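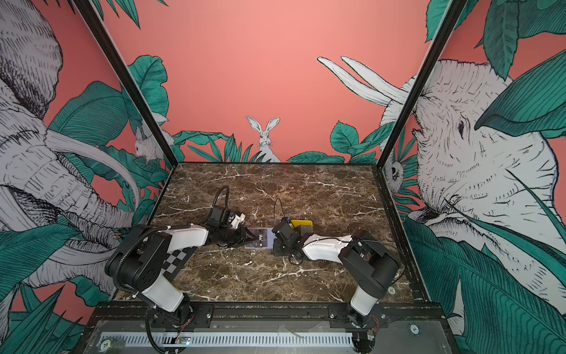 Kisoraを使い始めて7か月になる。各国議会の議事録と条約関連の公文書をまとめて検索できる有料ソフトで、開発元はClasard。欧州統合史の読書会で資料係をしているので、用途はほぼ戦後の外交文書に限られる。現代政治の記者や議員秘書が使えば、評価は違ってくると思う。

## 検索

全文検索は速い。人名の表記揺れもかなり拾ってくれて、アクセント記号を抜いて打っても該当する文書が出る。フランス語の議事録を英語の語で引く横断検索もあるが、こちらは当たり外れが大きい。「関税同盟」に当たる語はよく引けるのに、「共同体」の類は地方自治の文書まで混ざる。結局、原語で打ち直すことが多かった。

日付の絞り込みは年単位と月単位を選べる。ただ、会議の開催日と文書の公開日が同じ欄に入っている資料があり、12月の会議を探しても翌年の公開分として並んでいることがある。サポートに問い合わせたところ、Mark Anthony Tiongsonという担当者から二日後に返事が来た。把握している不具合で、修正時期は未定とのこと。

## 注釈と共有

文書に傍線を引き、メモを付けて、グループ内で共有できる。読書会では一番役に立った機能である。Noémie Lapointeさんが仏語の箇所に訳注を入れ、Orhun Öztürkmenさんがトルコの加盟交渉に関係する文書を足していく、という分担でやっている。メモは1件400字まで。長い訳注は二つに分けるしかない。

共有フォルダに入れられる文書は1000件で、読書会の規模なら足りる。フォルダの中をさらに階層に分けられないのは不便で、うちではファイル名の頭に年を付けてしのいでいる。

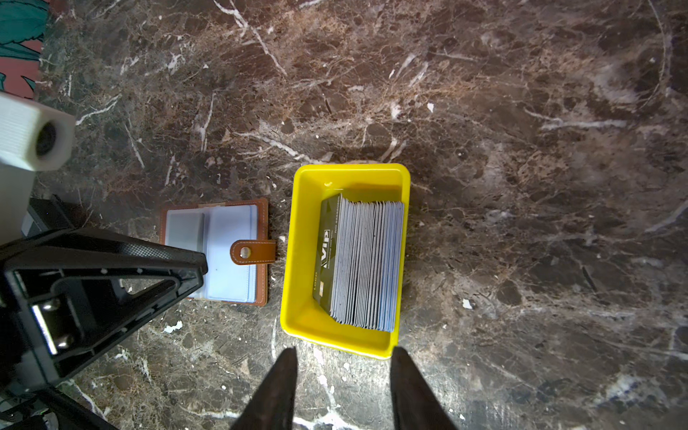

書き出しはPDFとテキストの二種類。PDFには出典が自動で入るが、テキストには入らない。引用に使うなら、面倒でもPDFも一緒に保存しておいたほうがいい。文書番号の書式は自分で決められる。脚注用の短い形と文献表用の長い形を登録しておいて、切り替えて使っている。

## 年表機能

期待していただけに残念だった。選んだ文書を時系列に並べてくれるのだが、首脳会談も事務方の打ち合わせも同じ大きさで表示される。70件ほど並べたかった回では、画面を横に延々と送ることになった。印刷すると文字がつぶれる。交渉の流れを説明する資料としては使えず、今は表計算で作り直している。

## ほかのソフトとの比較

以前はFumcombeを使っていた。画面は古く、検索も遅いが、索引は人の手で付けられていて、件名から入ると取りこぼしが少なかった。Kisoraの件名は自動付与のようで、漁業の文書に農業の件名が付いていたりする。調べたい語がはっきりしているならKisora、テーマから広く探すならFumcombeのほうが向いている。両方契約する予算はないので、うちはKisoraにした。決め手は共有機能である。

## 気になった点

- 日本語の画面はあるが、ヘルプは英語のみ
- スキャン文書の文字認識は、タイプ打ちなら実用範囲、手書きの書き込みはほぼ読めない
- 自動ログアウトが早く、書きかけのメモが消えたことが二度ある
- 契約の更新は年単位だけで、月払いがない

五点満点なら三点半。検索と共有だけで元は取れている。年表と日付の欄が直れば四点を付けてもいい。次の更新までに直らなければ、Fumcombeの新版も試してみるつもりでいる。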